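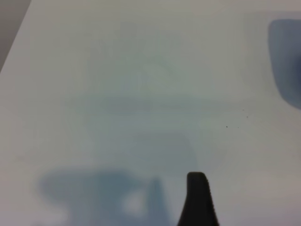 FLUKNESS OPENS PARKER STREET WORKROOM FOR HOUSEHOLD SORTING AND REPACKING

Flukness, the home goods reuse service, is delighted to announce the opening of its new workroom on Parker Street, where donated household items will be sorted, cleaned and packed for families setting up a new home. The room has been fitted out with smooth, pale work surfaces and plenty of space to move between them. Staff asked for that plain white early in the planning, as a stray screw or a chip of glaze is much easier to spot on it, and so is the shadow of a hand reaching in. The workroom opens in September and will handle every donation that comes through the Retura drop-off program.

Until now, sorting has been done in the back half of the Nwankwo Building, in a space shared with storage. Boxes had to be moved before work could start each morning and moved back again at night. The new room covers 900 square feet and is used for sorting and packing only, with storage next door. Teams can leave a half-finished kitchen set out at the end of a shift and pick it up again the next day.

"We are thrilled with this room," said a spokesperson for Flukness. "The light is good, the tables are the right height, and there is finally a place to put things down! People have been asking when they can start, and we're so pleased to be able to give them a date."

Five sorting stations will run side by side. Kitchenware has two of them, as it makes up the largest share of what is donated, and the others take linens, small furniture and what the team calls "desk and drawer," meaning scissors, staplers, picture hooks, batteries, lamps and the like. Each item is looked over, wiped down and matched with the things it will be used with before it is packed. Pots go out with lids that fit them. Sheets are folded by bed size and labeled on the outside of the bundle, so that a family unpacking late in the evening can find what they need first.

The workroom expects to send out 200 home sets in its first season. A standard set fills three boxes: one for the kitchen, one for the bedroom and one for the bathroom and cleaning. Families can also ask for extras such as a desk lamp, a sewing kit or a second set of towels, and Flukness will do its best to include them.

Donations are welcome in any clean, working condition. Items especially needed this fall are:

Saucepans and frying pans with sound handles
Flatware, matching or not
Twin and full sheets
Bath towels
Dish racks
Table lamps with cords in good repair

Flukness cannot accept mattresses, large appliances, car seats or opened cleaning products. Breakables should be wrapped in newspaper or a dish towel, and knives should be wrapped separately and marked.

Drop-off is at the side door on Parker Street, open from 9 a.m. to 3 p.m. on weekdays. Larger donations, including chairs and small tables, can be arranged in advance through the Retura desk. Visitors who would like to see the workroom are warmly invited to an open house in October, with coffee from 10 a.m. and a chance to pack a kitchen box from start to finish.

About Flukness

Flukness collects, sorts and repacks used household goods for people moving into a new home. Its Retura program runs drop-off points for donated kitchenware, linens and small furniture.

Media contact: Flukness Press Office, Parker Street Workroom

###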